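Jovia is back on the Monasholm run

Great news for anyone who missed her last season: the little passenger ferry Jovia returned to the Monasholm crossing in June, and she looks wonderful. The yard at Lanow had her for the whole winter, and the hull has gone back to the dark green she wore when she first came out — a huge improvement on the washed-out white of recent years, if you ask me!

She can now take 179 passengers, up a bit from before, thanks to a row of extra seats on the upper deck where the old life raft cradles used to be. The car deck is unchanged and still holds 14 vehicles, so drivers will want to book early. Both main engines were rebuilt at Lanow, and on the first morning trip I could hold a normal conversation in the aft saloon. Regulars will know what a change that is.

The old brass bell is still on the foredeck, freshly polished, and the wheelhouse has kept its original wood paneling. I was worried about that paneling all winter, so it was a real treat to see it gleaming when we pulled away from the pier at 8:40.

Her fleetmate Ķēniņš, which covered the route while she was away, moves over to freight and charter work for the summer. She did a fine job, carrying 1,365 passengers in her final week alone, but she always rolled in a crosswind and her stairs were murder with a suitcase.

The snack counter on Jovia has reopened too, with decent coffee and very good cardamom buns (get there before the school groups do).
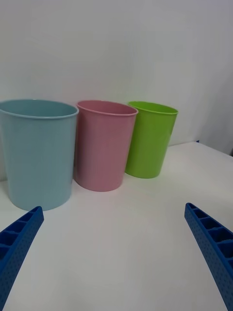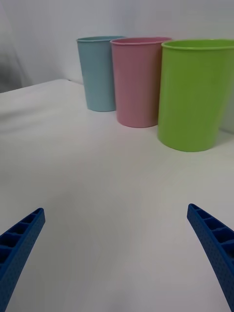 Plastic cups on a white tabletop.

Sailing times

Jovia leaves Lanow at 8:40 a.m., noon and 4:15 p.m., and starts back from Monasholm 90 minutes after each departure. Foot passengers can pay on board. Cars need a reservation, and bikes go free all summer.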